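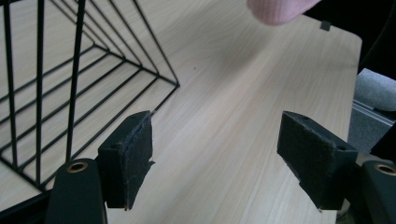
Agrandir sans déformer, voilà une idée que vous pratiquez depuis l'enfance et que ce chapitre va enfin transformer en outil de calcul ! Quand un architecte réduit une maison sur un plan ou qu'un zoom agrandit une carte, les longueurs changent toutes ensemble et les angles restent en place. Prenez le coin arrondi d'un plateau de table clair : à l'œil, sa courbe ressemble à un morceau de cercle. Si c'en est un, un compas bien réglé suffit pour la redessiner à n'importe quelle échelle, sur une feuille de cahier ou sur le mur d'un gymnase. Avec un triangle, c'est encore plus beau – trois angles conservés, et toute la forme suit.

CHAPITRE 7
Triangles semblables, agrandissements et réductions

La ville de Podach possède dans sa mairie une maquette du vieux port de Losport, au 1/20. On y voit la halle, le quai et une grue que les enfants adorent. Un mât de 20 m y devient une tige de 1 m, et tout le reste obéit à la même règle : on divise chaque longueur réelle par 20. Le nombre 1/20 s'appelle le rapport de réduction.
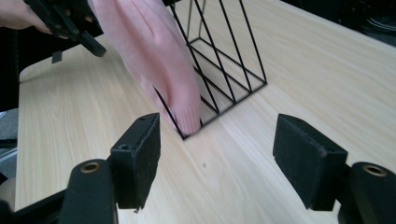 Les angles, eux, ne se divisent pas. Le pignon de la halle forme au sommet un angle droit, et celui de la maquette aussi. C'est ce double comportement qui fait tout l'intérêt du sujet : des longueurs proportionnelles, des angles égaux. Pour deux triangles, vous verrez même que l'une des deux propriétés entraîne l'autre, et la démonstration tient en quelques lignes. 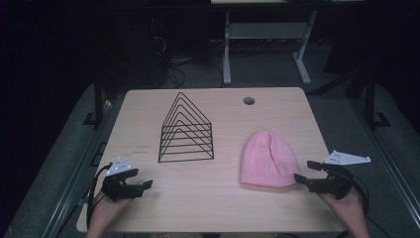 Doc. 2 – Cadres triangulaires de tailles croissantes, en fines tiges noires.

Attention aux aires ! Si l'on agrandit un triangle dans le rapport 7, son aire est multipliée par 49. Beaucoup d'élèves répondent 7 la première fois, et c'est une erreur très instructive. Nous la reprendrons dans l'activité 1, avec du papier quadrillé et des ciseaux.

Activité d'ouverture
Le belvédère d'Urmont domine la plaine de Varela, à 1207 m d'altitude. Sans y monter, comment déterminer sa hauteur au-dessus de la plaine ? Dessinez un triangle rectangle qui représente la situation, puis cherchez quelles mesures il faudrait relever sur le terrain. Gardez votre croquis, il servira à la fin de la leçon.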